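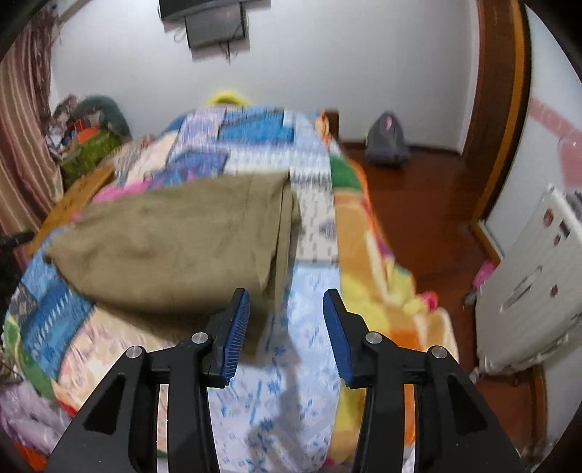
Court Records Help Desk – Reader Forum

Can a witness's old arrests be brought up at trial?

Vy Lò
Posted 2018-08-01
My cousin has to testify in an assault case in Ehlers County. He was arrested 3 times in his twenties and convicted once, for a bad check. A guy at work swears the defense can read the whole list to the jury. I doubt it, but the prosecutor's office won't call me back. Is he right?

pavum44
Yes, they can use anything. It's public record. Happened to my neighbor and the jury hated him after that.

Biklow
I'd be careful with the answer above. "Public record" and "the jury gets to hear it" are two separate questions, and I'd want to know what the neighbor was convicted of before I believed that story.

In most states an arrest with no conviction can't be used just to make a witness look bad. Convictions are different. A bad check may count as a crime of dishonesty, and those are the ones judges tend to let in – though many states put a limit on how old they can be. There are exceptions too, say if he has charges pending now and might be getting a deal for his testimony.

Don't take my word for it either. Look up your state's rule 609 or whatever it calls its version, and have him tell the prosecutor about the check before the trial date. Calling the victim-witness office got me an answer in two days, after nearly a month of messages to the main number.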